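Two grippers, one table

The comparison of grippers at Flendden reached its second round on 5/2/23. Hakim Ginting and Fikri Purba are running the two-finger model from Drorus against the wider one from Plustora, both on the same arm and with the same controller settings. In April the team did only boxes, and the results were too close to say much.

Now the objects are more difficult. Soft fruit, cans and small cups are mixed together, and each gripper gets 60 tries per object in the simulator before we touch the real arm.

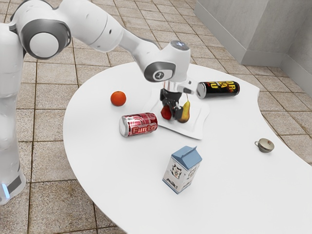
The simulated table, with the gripper over the plate with the strawberry and the pear.

Fikri thinks the fruit will decide the matter. A pear is round in one place and narrow in another, so the closing width must be chosen with care — a good value for the can is a bad value for the pear. Hakim is more worried about the cup handle.

The full table of results will be on the Sutanto page when both grippers are finished. If you have an object you want us to add, please write to Hakim.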